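Shop Tips for the Hudano Club: Packing and Unpacking Practice at Home

Members who can't get to the workshop every week can still put in useful time with the hand-held grippers at a kitchen or dining table. These tips come from the Prerken team and were last changed on April 9, 2021.

Clear the middle of the table first and push dishes to the back. Tape down any loose paper. Set the box where both people can reach it without leaning.

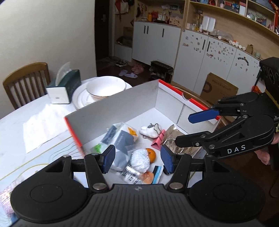

Pick objects that don't behave alike. A box full of blocks teaches you one grip, and the Zarico round always mixes hard, soft and slippery things. Go through the kitchen drawer and the toy bin before you buy anything. A fluffy pom-pom next to an orange is a good pair to start on, with a snack packet and a binder clip added once those go well. Foil bags are harder. Come at them from the side with the fingers wide open and close slowly. An open cardboard box with low walls works best for beginners.

Work in pairs, one gripper each. Agree out loud who goes in first. If both of you reach for the same item, the second person backs out of the box completely before trying again.

Wipe the finger pads with a damp cloth after every 8 runs and let them dry. Don't use dish soap on them. Check the screws on the fingers at the same time, and snug them by hand with the small screwdriver from the kit.

Fruit bruises, so swap it out after 2 sessions and eat it or compost it. Snack packets should stay sealed. Throw out any that split.

Write each run in the log sheet, drops included. The Crăciun sheet has 47 lines, and you can print more from the club page. Full sheets go in the folder by the door before the July meet.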